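Grouping and Clearing: Notes for Week 4
Monday – Na-rae Kwon, Prurkcombe evening course

OK, so last time we did drawers. Tonight is the shared table, my favorite, because everybody drops stuff on it! Before you move a thing, sort in your head by what it's for. Food with food, bottles with bottles, and the plant goes wherever it gets light.

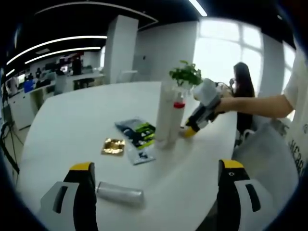

Nahuel Fuentealba says he starts with the trash every time, then the snacks, and only after that the bottles, and he won't hear of any other order. Fine by me – just pick an order and stick with it until the table is done.

1. Flat things first. Packets, snack bags and sheets of paper hide each other, and a crinkled foil packet looks like trash even when it's full. Pick it up and feel it before you decide. Cables I leave for last (I know, I know, the handout from Yook says the opposite).

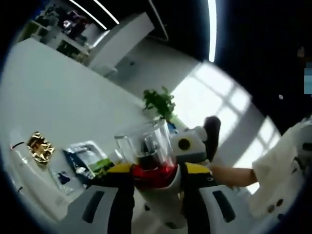
2. Tall things next. Tubes and pump bottles get knocked over when you reach across them, so stand them together toward the middle and put the short ones in front. You want to read every label without lifting anything. Small bottles that match stay side by side.
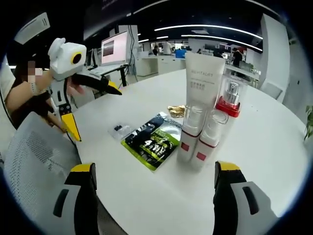 3. Wipe, then put back less than you took off. I always end up with one thing that has no home – it goes in the Irik box by the door and we argue about it next week.

Reading: packet pages 156 and 184. Bring a cloth.

Related
Week 3: Drawers and dividers
Labeling with the Trirkau method
Week 5: Shelves you can't reach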